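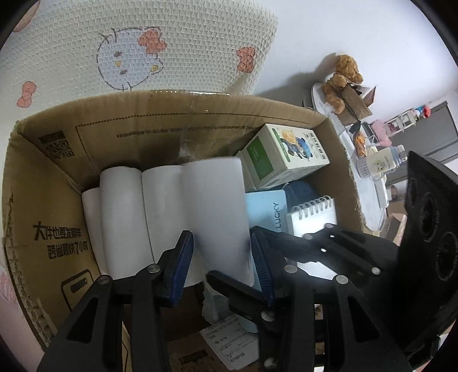 Grippers at a cardboard box of white paper rolls, the kind of cluttered picking that Plava is written for.

Plava is an open planning and control library for robot hands that pick soft or rolled goods out of crowded containers. Niall Rennie and Viola Pagano began it in Cesidville as a grasp scorer of 598 lines, and the scorer is still the most admired piece of the code. It ranks every candidate grasp by how much room the fingers have on the way in, then by how far the neighbors are likely to shift on the way out!

The library has three layers. Perception fits simple shapes to the depth data, planning searches for a path that clears the box walls, and control closes the fingers at 81 updates per second. Adeel Warraich rewrote the planner for version 27, and his version can drop a grasp halfway through and choose another without starting over, a lovely bit of design.

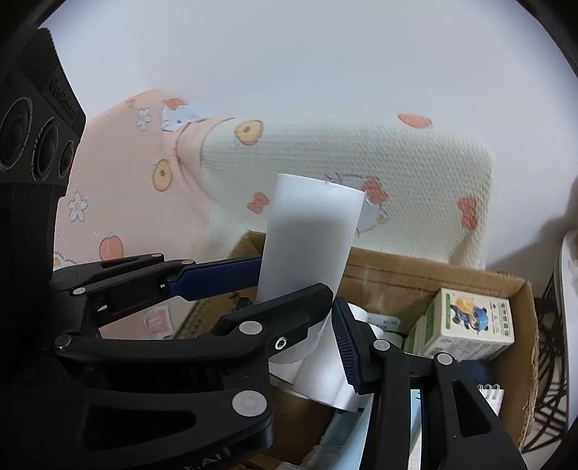 Can Plava plan for two grippers at once?
Both arms share one timeline, so the planner moves them together and keeps a safety gap between the fingers at every step.

Gemma Cattaneo maintains the replay tool, Camcombe, which steps through a recorded pick and shows the score of each grasp that was passed over. It ships with 37 sample runs. Older log files need the Russo converter, which Ada Pace wrote and which still handles every format back to the first release.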